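Rellstead Serving and Carrying Tray, Large

Item 815
In stock, ships from our Akport warehouse

We've carried trays for a long time, and this is the one that keeps going home with our own staff! The Rellstead is a big, flat, easygoing rectangle with a proper raised rim and a handle hole at each end, and once you have one in the house you start finding jobs for it. Breakfast in bed, sure. But also seedlings on their way out to the porch, a jigsaw puzzle that has to move before dinner, wet boots in November, all the little jars from the fridge door when you finally wipe down the shelves.

The handles are what won us over. They're long ovals cut right through the ends, big enough for a whole hand (even in a winter glove), and the edges are smoothed so they don't dig in when the tray is loaded. Wanting Xie, who picks our kitchen range, carried a full soup lunch up two flights with it before she'd agree to put it in the catalog. She did spill a little, but it stayed inside the rim.

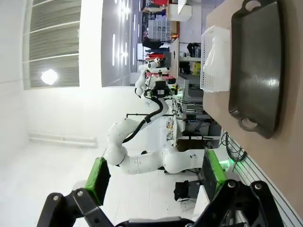
Large tray in dark gray, beside a white perforated basket.

The finish has a soft gloss, so crumbs and sticky rings come off with a damp cloth. It does show fingerprints in bright light - if that bothers you, the sand color hides them better. Please hand wash it. A dishwasher won't ruin it the first time, but the heat dulls the shine over the months and we'd love yours to stay nice.

Sizes and colors
Small, fits one plate and a mug
Medium, fits a dinner setting
Large, fits nearly everything we've tried
Dark gray in all sizes, sand in medium and large only

Good to know
Trays of the same size nest, and a stack of 3 takes up hardly more room than one. The Large is too wide for some kitchen cabinets, so measure first, or do what a lot of us do and stand it on its side next to the fridge. Not for use in the oven, on the stove, or as a cutting board.

Goes well with
Drirker non-slip liner, cut to fit with scissors (a must if you carry glasses)
Szalai folding stand, which turns the Large into a side table with its 2 crossbars

Returns
Send it back within 15 days if it isn't right for your home, washed and dry please. If yours arrives with a chip or a warp, write to us with your order number and we'll get another one out to you.

Page updated 2023-02-16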